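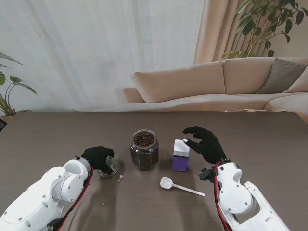 咖啡豆、玻璃杯和白色量勺

打印本页 | 用电子邮件发送

关于我们

Prultau 是一家做咖啡豆的小公司,也开着一间教大家在家喝咖啡的小学堂。说“学堂”有点郑重,其实就是一张木纹桌、一罐豆子,再加上一下午慢慢聊天的时间。来过的朋友常说,进门像是到亲戚家串门,我们听了很高兴,因为当初布置的时候,想的就是客厅的样子。

我们从一间临街的小铺做起,店名那时还叫 Grollwood,门口的招牌是自己刷的,下雨天会掉一点漆。头一年的二月最冷清,炉子开着,客人却没有几位,我们便把豆子分装成小份,一家一家送给街坊试喝。有人嫌苦,有人嫌淡,也有人第二天就拎着空罐子回来要添满。这个添罐子的习惯一直留到今天,您带着自家的瓶子罐子来,洗净晾干就好,大小都不要紧。

如今常年供应的豆子有13种,其中四种是深烘,豆面油亮,颜色沉,适合加奶,也适合喜欢厚重口味的老客人。Ticona 是卖得最久的一款拼配,带一点烤坚果的香气;Trusberg 烘得再深一些,冬天要的人多。每一炉出来,我们都先自己喝,喝着不对劲的就留在店里练手,不上架。

说到器具,我们的想法很家常。量勺一把,玻璃杯一只,能盖严的罐子一个,日子就可以过起来了。透明的罐子摆在桌上好看,也方便知道还剩多少,不过平时请收进柜子里,别让太阳直晒。量勺用完擦一擦再放回去,不然勺底粘着的细粉会越积越多,味道也跟着发闷。这些小事讲起来琐碎,课上却总有人拿本子一条一条记下来,我们也就越讲越细,常常讲到天黑。

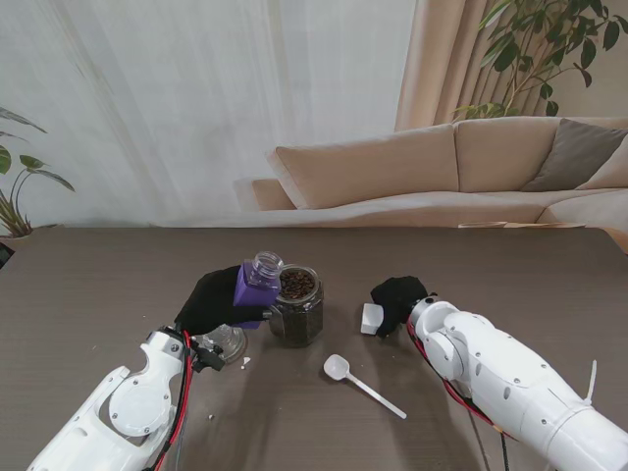
深色咖啡豆装在六角玻璃罐里,罐口敞着

入门课每期收21位学员,分成几桌坐,从闻豆子开始,接着学量取、研磨和冲泡,最后半小时留给大家互相尝杯子里的东西,顺便吃点心。课上用过的瓶瓶罐罐要一起收拾,盖子配回原来的瓶子,桌上的碎屑扫干净,勺子归位。有的学员说,回家以后连厨房的调料架都跟着整理了一遍,这大概算是额外的收获吧!

店里的会员册写到今年夏天,已经有2000位朋友的名字,有些一家三代都在上面。我们没有开分店的打算,烘豆、装罐、上课都还在同一个院子里,人手不多,逢年过节发货会慢几天,请您多担待。

想来坐坐的话,事先打个电话或者写封邮件都行,不约也没关系,只是周围停车不太方便,最好走路过来。带孩子的家长可以给孩子点热可可,靠窗的位子先到先坐。

本页更新于2019年8月17日

打印本页 | 用电子邮件发送

本网站使用 Cookie 以改善您的浏览体验。继续浏览即表示您同意我们使用 Cookie。 接受 | 了解更多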